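I stopped using shampoo in February, or more exactly I stopped using it the way I had for thirty years, and a few people have asked how it went. I said I would write it up once I had enough to say.

Some background first. My hair is fine, there is a lot of it, and it goes past my shoulders. Until this year I washed it every morning before work. I never decided to do that. My mother washed hers every morning and I copied her when I was in high school, and then it was simply part of getting ready. If I skipped a day it looked flat by lunch and I felt grubby.

We live out of town on tank water, and over summer the tank got low. My partner put a timer in the bathroom and it was plain that I was the problem. Two shampoos and a conditioner took me eleven minutes. The tanker quote was $200 a load plus travel, and we had already paid for one load at Christmas. I started looking for things to cut and my hair was the obvious one.

I didn't want to do the full no-shampoo method. A woman I used to work with did that with bicarb and vinegar and her scalp was raw for weeks. I only wanted to stretch the time between washes and see where it settled.

The first fortnight I went to every second day. That was unpleasant but manageable. I tied it back on the off days and wore a hat to do the shopping. My scalp was itchy on the second afternoon, mostly behind the ears and at the nape, and I was conscious of it in meetings. I kept a notebook by the basin with the date of each wash and one line on how it felt. Most of the lines for that fortnight say "itchy" or "flat".

Then I went to every third day, and that was the hard part. By the evening of day two the roots were visibly oily and the ends were still dry as straw, so it looked dirty and damaged together. I tried a dry shampoo powder from Zikico, which soaked up the oil but left a grey cast along my part and made me sneeze. I used half the tin and gave the rest to my niece, who is blonde and likes it.

What made the difference was brushing. I had hardly brushed my hair in years. I combed it wet, tied it up and left it. My hairdresser, Atieno Nyamweya, has cut my hair since we moved here, and when I went in for a trim at the end of the first month she asked what I was doing between washes. I said nothing. She said that was why the oil was sitting at the top. She told me to brush it dry every night, from the ends up to begin with to get the knots out, then from the scalp all the way down, slowly, in sections, with my head tipped forward for the underneath.

She also told me to clean the brush, which I'm embarrassed to say had never occurred to me as a regular job. I had been pulling the hair out of it whenever it got too full and that was all. Now I pull the hair out every night and wash the brush once a week in warm water with a small squirt of dish soap, then rinse it and leave it on a towel with the pins facing down so the water doesn't sit in the base. If I go two weeks I can feel the difference, because I'm putting old oil and lint back where it came from.

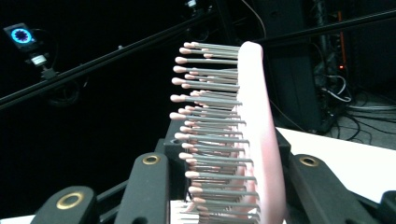 The nightly brushing takes me five or six minutes. I do it while the kettle boils. For the first week it hurt a bit, as though the scalp wasn't used to being touched, and a worrying amount of hair came out. Atieno said it was hair that had already let go and would normally have gone down the shower drain. The amount dropped off after ten days or so and has stayed low.

By the middle of the second month I was washing every fourth day without thinking much about it. The oil was more even. The ends stopped snapping off on my jumpers. The colour looks slightly darker to me, and my partner says he can't see it.

I also changed how I wash. I use one shampoo only, on the scalp, and let the suds run down the rest. Conditioner goes on the last hand's width. The water is turned off in between. That brings it to four minutes, every fourth day. I worked out the old routine against the new one using the flow rate printed on our shower head and got a saving of 156 litres a week, just from me. The tank got us through to the autumn rain without a second load.

The shampoo I've ended up with is a plain one from Geum in a pump bottle. I tried the Brirkum bar before that. The bar is fine in soft water and lasts well, but it left a waxy feel on me when we switched the house over to bore water for a few days. I wouldn't tell anyone to avoid it. I'm not being paid by any of them, and I bought it all at the chemist in town.

A few things that did not help me, in case you are thinking of trying them. Rinsing with water only on the off days made it worse, flat and stringy by dinner. Cornflour worked about as well as the powder from the tin and got all over the bathroom floor. A silk pillowcase was nice to sleep on and did nothing I could detect. Apple cider vinegar made me smell like a salad.

Exercise is the part I haven't solved. I swim twice a week in winter and the chlorine has to come out, so those weeks I wash more often, with the second wash being a very quick one. If I only go for a walk I leave it and brush as usual. On hot days I plait it damp with sweat and brush it out once it has dried.

I've been asked whether it's healthier. I don't know. My scalp doesn't itch any more, and it did for most of my adult life, so for me it is more comfortable. My sister tried the same thing with short, very curly hair and gave up on the brushing after two nights, for reasons anyone with curly hair will understand. She washes once a week and always has.

I'm going to try for every fifth day once the swimming stops. The notebook is still by the basin but I mostly forget to write in it.

Comments

Man-sik Ra
The bit about the pillowcase made me laugh, I bought two. We are on tank water as well and it was my long showers rather than my hair. How do you find the pump bottle for getting the last of it out? Mine always leaves an inch in the bottom.

Jude
Do you brush in the morning too or only at night? I get static something awful in winter.

(author)
Jude, only at night. In the morning I just run my fingers through it. Man-sik, I take the pump off and stand it upside down in a mug.

Pam from the flats
My nan did a hundred strokes every night and washed on the weekend. She had lovely hair until she was ninety.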